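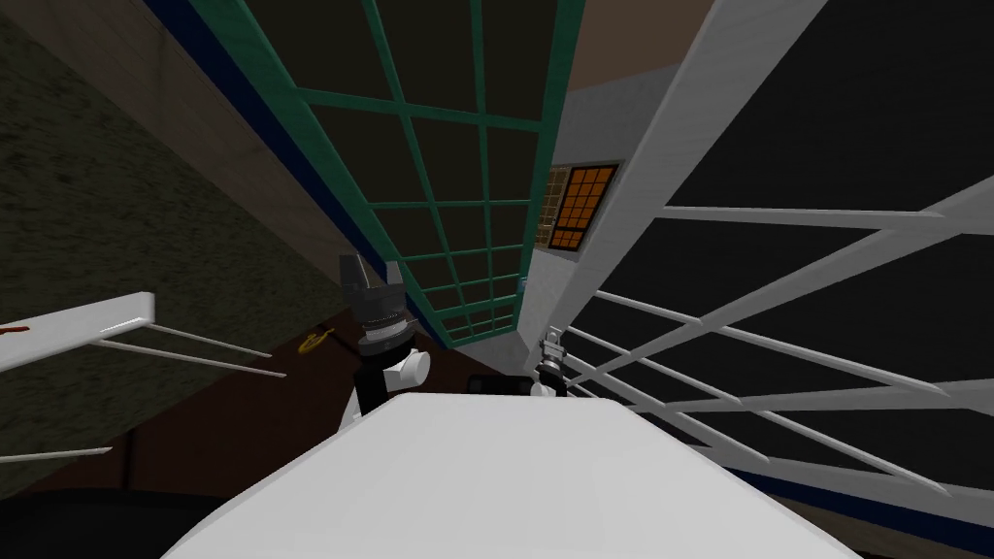 My pea trellis failed in May, and the cause was spacing. I had tied the twine in 7 inch squares to save material, and the tendrils could not reach the next strand, so the stems folded over under their own weight. A lattice like the green one at the top, with thin bars crossing at right angles, is the layout I should have copied, at a smaller pitch. Peas want a gap of three inches at most - cucumbers tolerate six.

The replacement took 200 feet of jute. I tied every crossing with a clove hitch, which slides less than an overhand knot when the line goes slack. Yasaman Jalali lent me her tensioner for the top wire. The fall sowing is at the second row of knots and holding.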